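Paid participants wanted: gripper comparison sessions, Dornstead

Posted 2/20/26

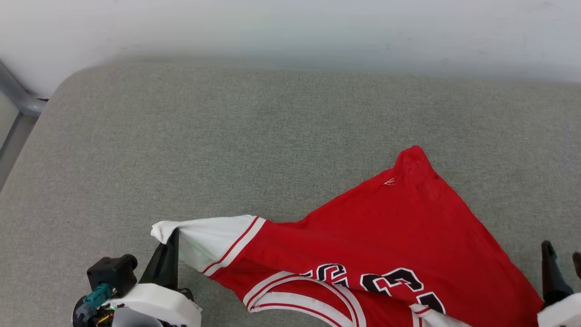 Dornstead is a small test lab that compares robot grippers for people who have to choose between them. Our current job is a comparison of two sets of gripper fingers, the Stasik and the Mohmand, on clothing and other soft goods. Rigid parts are well covered by other labs and we leave those to them. Cloth is harder to score. A finger can take hold of the trim on an armhole, as on the red jersey, and pull it out to a point while the rest of the garment stays in a heap, and two people watching will disagree on whether that counts as a good grasp. We need more operators so that our results don't depend on the habits of the same few staff.

We are looking for 84 participants between now and the end of December. You do not need any background in robotics.

What you will be doing

You will sit at a control station and operate a two-armed robot by moving a pair of handles. The arms follow your hands. A screen in front of you shows the view from the robot's head camera. You will be given a garment, a starting position and a task, such as finding the shoulder seams, turning a sleeve the right way out or laying a shirt flat with the front facing up. When you think the task is done, or when you want to give up on it, you press a foot pedal and the attempt is logged.

Garments include sports jerseys, T-shirts, tea towels, pillowcases and children's leggings. Some are laid on a hard table and some on upholstery, which gives under the fingers and changes how the cloth slides.

Each participant uses both sets of fingers. The order is drawn by lot and we won't tell you which set is fitted. Please don't ask the operator on duty, as they have been told not to say. After each block you fill in a one-page form on how much control you felt you had, how tired your hands are, and whether you could tell from the screen when the fingers had closed on something.

A smaller group will also be asked to try the Zorkar controller in place of the handles. It is worn on the hands and some people find it warm. You can say no to this part and still do the rest.

Time and pay

The full program is 6 sessions of 90 minutes each, with a break in the middle. Sessions should be at least two days apart, so most people finish in three to four weeks. Pay is $600 for the full program. If you stop early you are paid for each session you attended, at the same rate. Parking at the rear of the building is free and we can reimburse bus fares.

Morning, afternoon and early evening times are available. Once you have picked a time slot we would like you to keep to it, but we can move a session with a day's notice.

Who can apply

- You are 18 or over.
- You can sit at a desk and use both hands for 40 minutes at a stretch.
- You can read a screen at arm's length, with glasses or contact lenses if you wear them.
- You have not worked for a company that makes or sells grippers in the past two years.

Left-handed people are very welcome. We have had only 9 so far and would like a better balance. People who sew, alter clothes or work in a laundry are also welcome, though we will note it on your record and look at those results separately.

If you have had wrist, elbow or shoulder trouble in the past year, please mention it when you apply. It won't always rule you out - the handles can be set to a lighter resistance.

What we record

We record the positions of the arms and fingers, the video from the robot's cameras, and your written answers. We do not film participants. Your name is kept apart from the test data and replaced with a code. You can ask us to delete your sessions up to 30 days after your last one.

How to apply

Fill in the short form at the front desk or ask for it by email through the contact page. Tell us which hand you write with and which times suit you. Annag Moncrieff handles bookings and will reply within a week. Questions about the equipment or the test method should go to Hendrik Motaung, who runs the comparison.

If you are accepted, your first visit will begin with a 20-minute practice run, which is not scored. Wear something with sleeves that push up easily, and leave rings and bracelets at home or in the lockers by the door.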